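Plivalley site, Jondine order handling
Minutes of the staff and automation meeting, 11/07/2024
3 min read

1. Minutes of the April meeting were accepted without changes.

2. Bag handling. The Kiner cell handled 3,291 bagged orders in the period. Of these, 466 were passed to a person. Most were thin plastic bags with the handles bunched or twisted, where the system found no safe grip point. Bags holding a single upright bottle remain on the manual list.

3. Staffing. The packing line goes from four people per shift to 2. The other posts move to exception handling and restocking at the same grade. Staff asked for the change in writing before the new rota starts — agreed.

4. Pace. Packers reported that exceptions arrive in bursts, with long gaps between. The target of 1,000 orders per shift was set for the old line and does not fit the new work. It is suspended until a new figure is agreed.

5. Training. Magnusson will run the fault reset course on site, in paid hours. Night shift asked for its own session. Open.

6. Stop rights. Any worker may stop the cell without asking a lead. Stops are not to be logged against a person.

Actions: written notice of post changes (site office); revised target (shift leads); night session dates (Magnusson).

Comments

packing_b: Item 4 should also say who covers breaks when only two are on.

Nightshift: Still no dates for our session.

dockside: Is the manual list posted anywhere? Ours is out of date.
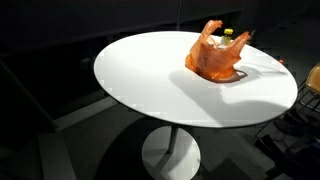
Page last changed: 11 days after first posting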